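Grakex opened its Isden workshop to buyers in November, and the afternoon slot went to the handheld gripper kit, which the firm sells as a way of recording manipulation work without an arm on site. Chiharu Kobori ran the session. The kit ships as a pair, with cables, a calibration plate and a license for the Amia logging software.

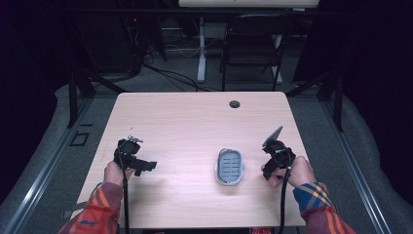

Setup is where the kit has improved most since the version Østergaard distributed. Pairing and calibration took 7 minutes by the wall clock, and the procedure is now a single screen. The grippers are still tethered – each trails a black cable down toward the table edge, and an operator working with both hands has to keep track of two of them. A small oval piece with a slotted inner surface, lying flat on the tabletop, is a fair test item: low, with little height for a jaw to close on.

Kobori quoted 79 logged sessions on the current pair without a jaw replacement. Export of a 41-second recording was quick, though the file needed renaming by hand. A wireless version is planged for next year – no price yet. Spare jaws are sold only in sets, and the warranty excludes cable damage.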